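Workshop tips: getting two arms to do a fiddly table job

Jovomside workshop pages. Updated Oct 11, 2026

Quick notes, written between runs. Mostly for people with a pair of arms on a table and a job that goes right when you drive it by hand and wrong the minute you let it run on its own. We're on the Pralance method (more on that lower down), recorded with Markix, but most of this will do for any setup where you show the job over and over and train on the recordings.

The job: cake on a plate, candles in the top, a light, a card picked up and shown. Party table stuff. Sounds easy. Isn't.

Before you switch anything on

Clear the table. Then clear it again. Anything you leave within reach will be in every recording and the model will start to lean on it. We once left a mug by the plate for a whole morning and after that the left arm went looking for the mug before it went to the card. Whole morning in the bin.

Things that live on the table all day are fine, so long as they stay put. Pick a spot and mark it with pencil.

A coloured board under the work helps. Yellow is good with black fingers, you can see the tips on all the cameras. Scuffs don't matter. In fact don't swap a scuffed board for a new one halfway through, finish the set first.

Put the plate where both arms can get to it with the elbows still bent. If one arm has to straighten right out to reach, move the plate, not the arm.

Loop the wrist cables so there's slack at full stretch. Then check where the slack goes when the arm is folded up. This is the bit people forget – a loop that's fine at full stretch can drag over the mat and sweep the card away. 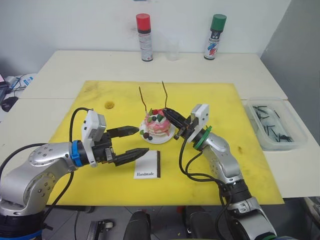 Cake in the middle, card in front, both arms reaching in.

Thin things and how to hold them

Cards are the worst. A flat card on a flat mat gives the fingers nothing to get under. Three ways we've tried:

Slide it to the edge of the board, pinch it there. Slow but it works. Needs a clear edge.

Press one finger down on the near side, let the far side lift. Fine with thick card, hopeless with thin.

Bend the card slightly before you put it down, so it sits up a touch in the middle. Cheating a bit. We do it for the first recordings and then go over to flat ones.

Whatever you choose, choose one and stick with it for the whole set. Mixed ways of picking up were our biggest single cause of bad runs. The model averages the two and you get an arm hovering over the card doing niether.

Pinch low on anything tall. Go slow on the close. If the card bows you've squeezed too hard, back off the grip setting and do the recording again.

Sticks and candles: grip near the middle for carrying, near the end for pushing in. Never both in one go, put it down and regrip. Bendy ones will lean whichever way they like once they're in, so don't ask for straight. Ask for standing.

Keep spare sticks in a clear tub off the side of the board. Shake the tub between recordings so they never lie the same way twice. Takes a second, worth it.

About flames. Ours is a real one for some sets and not for others. If you're using a real one: a person stood there the entire time with a hand on the stop, water to hand, sleeves up, paper kept well off. Spray cans should be in a cupboard in another room when anything's going to be lit, full stop. Don't run a lit set unattended and don't run one when you're tired. Do the unlit sets first, till they're boring.

The Pralance method, short version

Most people record the job start to end, many times, and train on the lot. So did we. It sort of works.

What we do now:

Cut the job into 3 parts. For the cake that's candles, light, card. Each part ends with both arms in a known place, fingers open, not touching anything.

Record each part alone. Then record a smaller number of full runs with the joins in.

Record the mistakes too. On purpose. Drop the card, then pick it up. Miss the candle, come back, try again. Label these as mends. In Markix there's a tick box for it, use it, don't rely on the file name.

Trim the waiting. Any stretch where both arms sit still gets cut down. This made more difference than anything else we did and we nearly didn't bother. When you drive by hand you stop and think, and the arm learns to stop, but it doesn't learn to think, so it just stops there for good.

Last, throw out the bad ones. Be harsh. We started with 538 recordings and I went through every one with a cup of tea, deleting anything I'd be embarassed to show someone.

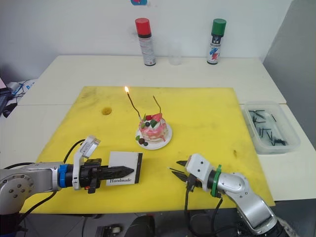
The deleting took a lot longer than the training. Do it in short goes or you stop seeing the faults. I kept a list of reasons on a bit of card so I'd be fair: wrong arm went first, grip slipped, plate got nudged, somebody walked in and changed the light. If a recording had 2 or more of these it went. One, and I'd watch it again the next day.

Then test. We did 60 runs on the card part, fresh start each time, card put down by a person at a different angle. Of those, 3 failed, all with the card turned so the short side faced the left arm. So that's the next batch of recordings sorted. Before the trimming we gave up on the test partway, it was that poor.

Worth saying: this is one table, one kind of card, one pair of arms. The Sugawara bench down the corridor has different fingers on and their waiting problem was smaller than ours. They still got something from the mends. So try the mends first if you've only time for one thing.

What the second arm is for

Easy to forget it's there. If you drive with your right hand mostly, your left arm will drift about doing nothing, and then the model drifts too. Give it a job at all times. Steady the plate. Hold the card up while the other one works. If there really is nothing, park it in the same place every time.

Don't let both arms work over the plate at once unless you have to. If you have to, say which goes in first and which comes out first, write it on the wall and stick to it.

Practise the swap from one hand to the other with no cake on the table. Then put the cake on.

Check the wrist camera view before each set, not only the top view. From above the fingers can look shut on a thing when they're a hair off it. The wrist view will tell you. Wipe the lens, there's always icing sugar or dust or something.

And swap the food now and then. Cake, pancakes, whatever's in the play food box. If the arm can only find the card when there's a cake behind it then it hasn't learned cards, it's learned cakes. We do a short set with each and mix them in.

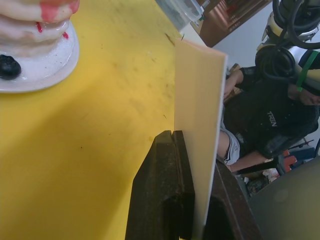 How do I know when I've got enough recordings?
When adding a batch stops changing which runs fail. Keep a note of each failure and how the table was laid at the time. If the same layout keeps failing, record more of that layout only. If the failures are scattered all over, go back and check the quality of what you've got before you add any more.

Odds and ends

Tape over the corners of the mat, they lift.

Same lights every day. Blinds down. Morning sun wrecked a set for us.

Name your sets by date and part, not "new", "new2", "final". I have a folder called final_real and no idea whats in it.

If the fingers are leaving marks on card, wipe them with a barely damp cloth and let them dry fully before the next run.

Plates with a rim are easier to steady than flat ones. Push on the rim, not the food.

Berries roll. Either they're part of the job or they're stuck down. Decide.

Reset the table yourself between test runs, and have a different person do it for some of them. People put things down in habits. I put every card down slightly crooked the same way and never knew it till I saw the test runs lined up.

Save the raw recordings somewhere else before trimming. Markix trims in place. Found that out the hard way, lost a morning of candle ones.

Back up on a Friday.

More on the lighting part once we've done the next set, the grip settings for that aren't settled yet.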